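制御盤実習 配布資料 第2回
操作機器の取り付けと有孔パネルの扱い

1. この回の範囲

前回は回路図の読み方と図記号を扱った。今回は操作機器を有孔パネルに配置し、固定するまでの作業を対象とする。配線と通電確認は次回に行う。使用する器具は押しボタン、表示灯、セレクタスイッチの三種で、いずれも前回の図記号表に載せたものである。実習班は2名を単位とし、片方が部品表を読み上げ、もう片方が取り付ける。途中で一度役割を交代すること。

部品表はNodham実習室の棚に班ごとに置いてある。部品表の最終ページにある通し番号1,457から先の部品は次回用であり、今回は袋を開けない。

2. 有孔パネルの性質

有孔パネル(パンチングメタル)は、薄い金属板に一定の間隔で丸穴をあけたものである。実習で用いる利点は、配置を変えるたびに穴あけ加工をしなくてよい点にある。一方、実機の制御盤では鋼板に所定の径の穴を加工し、器具の胴部を通してナットで締める。両者の違いを混同しないこと。

用語を次のとおり定める。
ピッチ:隣り合う穴の中心間距離
開孔率:板の面積に対する穴の面積の割合
並列抜き:穴が縦横に碁盤目状に並ぶもの
千鳥抜き:一列ごとに穴の位置を半ピッチずらしたもの

並列抜きで丸穴の場合、穴径をd、ピッチをpとすれば、開孔率は次式で求められる。
開孔率(%)= 78.5 × d² ÷ p²
千鳥抜き(60度)では係数が90.7になる。同じ穴径、同じピッチなら千鳥抜きのほうが開孔率は高い。板の剛性は開孔率が上がるほど低下するため、操作時に力のかかる器具を付けるパネルでは開孔率を上げすぎない。

並列抜きは行と列で位置を指定できる。本実習では左上の穴を原点とし、右方向に列番号、下方向に行番号を振る。たとえば「12-7」は12列目、7行目の穴を指す。番号は器具の中心に最も近い穴で読む。 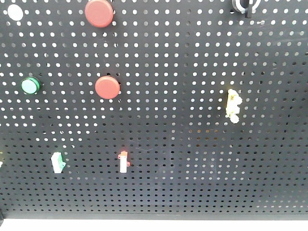
操作機器の配置では、まず器具の役割を決め、次に色を決め、最後に位置を決める。位置から決めると、後で色の規則に合わせるために並べ替えが生じる。赤は停止または非常停止、緑は表示灯では正常状態を示す色として扱う。写真のパネルでは緑の表示灯のすぐ右に赤い押しボタンがあり、上端寄りにもう一つ赤いボタンが付いている。上のボタンの頭部はきのこ形である。同じ赤でも、形状と位置から操作者が用途を区別できるかどうかを検討すること。色だけに頼った区別は、照明の条件や操作者の色覚によって成り立たなくなる場合がある。

3. 配置の基準

3.1 非常停止用押しボタン
ほかの器具から離し、手のひらで押せる空間を周囲に確保する。頭部は赤、背景は黄を標準とする。黄の座板がないパネルに仮付けした場合は、報告書にその旨を記入する。復帰方式(引き、回し、鍵)も併記する。

3.2 表示灯
対応する押しボタンの上または左に置く。点灯状態は正面から確認する。斜め方向からでは外光の反射を点灯と見誤ることがある。有孔パネルの背面に光源がある場合も、穴からの光で輝度差が小さく見えるので、判定時には手をかざすなどして条件をそろえる。

3.3 セレクタスイッチ
つまみの指示位置と銘板の表記が一致する向きに取り付ける。回り止めの突起がある場合は、必ず所定の溝に合わせる。鍵付きのものは、鍵を抜ける位置を事前に確かめておく。

3.4 器具間の距離
隣接器具の外縁同士の間隔は、指が同時に二つの操作部に触れない距離を下限とする。ボタンの頭部が胴部より大きい器具では、胴部の径ではなく頭部の径で計算する。Gorik社の部品を使う班は、カタログの外形図で両方の寸法を確認すること。

4. 取り付け手順

(1)部品表と現物を照合する。
(2)方眼の記入用紙に配置案を書き、穴番号を記入する。
(3)パネルに器具を仮置きし、正面と背面の干渉を確認する。
(4)固定具を手で締める。
(5)傾きを確認し、工具で本締めする。
(6)穴番号を読み直し、記入用紙と一致するか確認する。

手順(3)は省略されやすい。背面の接点ブロックは前面の頭部より奥行きが長いものが多く、パネル裏の梁や枠に当たることがある。干渉が見つかった場合は穴単位で位置をずらし、用紙も同時に訂正する。

本締めでは、樹脂製のナットに過大なトルクをかけない。締付トルクは各器具の取扱説明書に従う。締めた後に器具を軽くひねり、回らないことを確かめる。

5. パネルの支持と周辺の固定

パネルの支持が不十分だと、ボタンを押したときに板がたわみ、接点の動作を正しく評価できない。支持は枠または梁で受け、クランプや金具で位置を決める。開孔部に金具を掛ける場合は、穴の縁を変形させないよう、力を面で受ける形のものを選ぶ。Basholm型の架台を使う班は、パネルの下辺と梁の平行を先に出しておく。

クランプのつまみねじは、手で操作できる側に向ける。ねじが操作者側に突き出す配置では、袖や工具が掛からないことを確認する。ケーブルは作業範囲に垂らしたままにせず、器具の取り付け前に経路を決めて結束する。

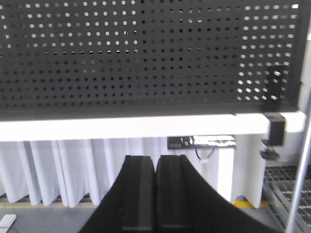 図2 有孔パネル下部の白い梁と右端のクランプ

図2の右寄り、梁の下面には銀色のラベルのある黒い帯状の部材が付き、その下に細いケーブルが垂れている。各班は自分の架台について同じ範囲をスケッチし、締め付け箇所とケーブルの経路を記入する。

6. 点検表

器具の色が配置案と一致しているか
穴番号の読みが記入用紙と一致しているか
銘板の向きは正しいか
背面に干渉はないか
器具をひねっても回らないか
押し操作でパネルが目に見えてたわまないか
クランプに緩みはないか
ケーブルの余長が処理されているか

不適合があった項目は、処置の内容と再点検の結果を書く。処置だけを書いて再点検の欄を空白にした報告書は受理しない。

7. 課題

課題1 穴径3 mm、ピッチ5 mmの並列抜きについて開孔率を求めよ。さらに同じ穴径とピッチの60度千鳥抜きと比較し、操作パネルに用いる場合の得失を述べよ。

課題2 幅方向に61穴ある並列抜きのパネルを想定し、中央の列に非常停止用押しボタンを置く配置案を作成せよ。端を1列目とした列番号を明記すること。

課題3 始動、停止、非常停止の各押しボタンと、運転表示灯からなる操作部を設計し、色と位置の選定理由を2,000字以内で述べよ。図は字数に含めない。

提出先はHollis棟の提出箱とする。表紙に班番号を記入し、配置案の用紙を本文の後ろに綴じること。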